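仿真里采示范数据,第二周

上一篇写到环境搭好了,这一篇记一下采数据的过程。内容比较碎,主要给自己以后翻。

任务本身很简单:双臂机器人站在桌子前,旁边有个立式洗手盆,盆里散着几样小东西,要用右手去够其中一件,拿起来,再放到桌上。左手在这个任务里不用动,但动作向量里照样要记它的关节值。场景是从 Stomberg 的资产包里抽的,物体位置每一集随机一次,纹理也随机,所以经常出现桌子挨着洗手盆这种现实里不太会有的搭配。Neville Mapplebeck 的意见是不要去修,模型见到的搭配越杂越好。我部分同意。物体穿模的还是要删,搭配奇怪的留着。

遥操作用的是 Kokenard 的那套手柄,左右各一个,扳机控制夹爪开合。头一天我采得很慢,手腕的朝向总是拧不对。手柄坐标系和机器人基座坐标系差了一个偏航角,我一开始以为是自己手笨,后来翻配置才看到那一行被注释掉了。改完以后顺了很多,之前采的那 16 集全部作废,没有心疼的必要,反正也不好看。

视角用的是机器人头部的相机。头会跟着操作者转,所以画面经常是歪的,桌沿斜着过去,机器人自己的躯干占掉下面一块。Asabe Ugwu 问过要不要把头锁死,我们试了一个下午,锁死以后右手伸到盆里时前臂挡住太多,看不见夹爪尖。最后还是放开。

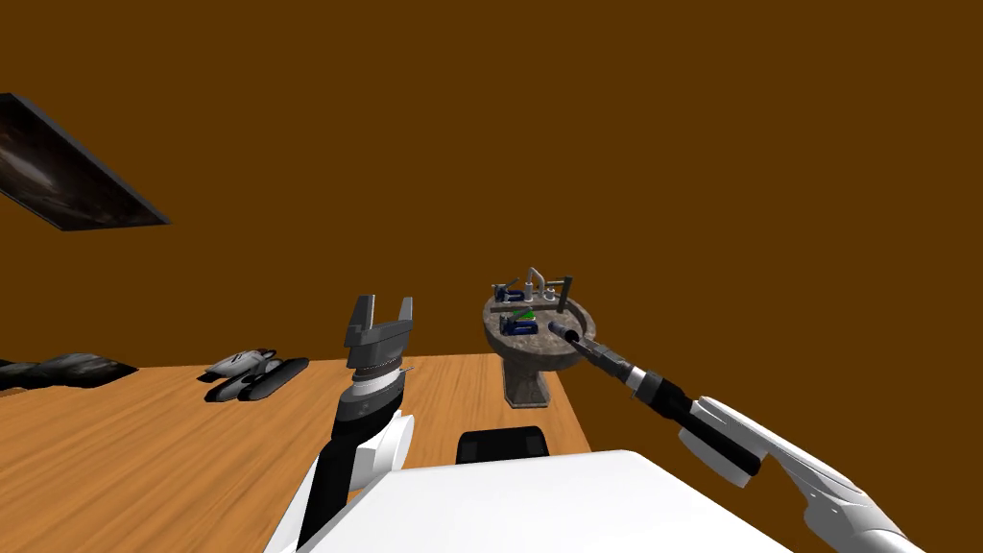

右手到盆边,左手夹爪张开停在桌子上方。 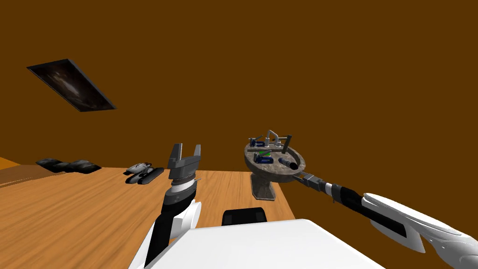

流程现在固定成这样:按一下脚踏开始录,先停两秒不动,再出右手;放下物体以后退回初始位,再踩一下脚踏结束。开头那一段静止帧后处理会裁掉,留着它是为了对时间戳。仿真器的物理步长和渲染不同步,没有这段静止的话,动作和图像会错开几帧,训练出来的策略总是慢半拍,Marsden 那个项目就吃过这个亏。

每集录完马上打标签,只有三种:成功、失败、作废。失败的意思是动作正常但没拿起来,或者拿起来又掉了。作废是指操作者走神、追踪丢失、物体弹飞这一类。一开始我把这两种混在一起,到后面想单独用失败数据的时候才发现没法分,只好回放重看,花了我一整个晚上。建议一开始就分开。

说一下盆子这个任务难在什么地方。盆有边沿,夹爪要越过边沿再往下,角度给得太平,腕部就会先碰到盆边;给得太陡,又会把东西推到盆底去。细长的东西最麻烦,横在盆里的时候夹爪方向要跟着转,手柄转到那个角度人的手腕已经很别扭了。我的做法是先松开离合键,把手柄转回舒服的位置,再接上继续。这样轨迹中间会有一小段停顿。Neville 担心模型学会在那里发呆,我们把停顿超过阈值的帧做了抽稀,目前看影响不大,等数据多了再下结论。

另一个问题是碰撞。仿真里手指压在盆沿上没有感觉,人不知道已经在使劲了,手柄还往前推,接触力一下子很高,然后物体就弹飞。现在的办法是让手柄在接触力超过阈值时振动,力越大振得越厉害。加上以后作废的集少了很多。振动偶尔会延迟,习惯就好。

左手也有一个小坑。操作者注意力都在右边,左手柄拿在手里会慢慢往下沉,于是数据里左臂每一集都有一个不该有的漂移。第一版策略跑起来,左臂就这么一点一点往桌面上降,最后碰到桌上的东西。我们后来加了一个开关,单手任务时把左臂目标锁在初始位,夹爪保持张开。以后做双手任务再放开。

训练方面没什么可写的,用的还是 Fetora 里那个现成的基线,参数基本没动,跑了 3 个随机种子。看回放的感觉是,够的动作已经像样了,越过盆沿也没什么问题,差的是最后合夹爪的时机,常常早了一点。我怀疑和我自己的习惯有关。我回看自己的录像,扳机确实按得早,靠手指合拢的过程顺便再往下送一点。Asabe 采的那部分就没有这个毛病,她是到位、停住、再合。两种示范混在一起,模型大概取了个中间。

所以接下来先统一操作习惯。写了一页说明,贴在工位旁边,大意是:到位之后再按扳机;越过盆沿之前不要转腕;连续采 5 集休息一次,哪怕不累。最后这条是 Asabe 要求加的,她看了成功率的曲线,同一个人连着采,后面的质量会往下掉,自己是感觉不到的。

存储也快不够了。原来每集存全分辨率的图像,现在改成存仿真状态,需要的时候再渲染。好处是换相机位置、换光照都不用重新采,坏处是渲染要排队,而且仿真器版本必须锁住,升一个小版本回放就可能对不上。我已经把版本号写进每一集的元数据里了。

五月要把任务换成从盆里往外拿两件,顺序不限,左手也要参与。脚踏那边接线有点松,得先修。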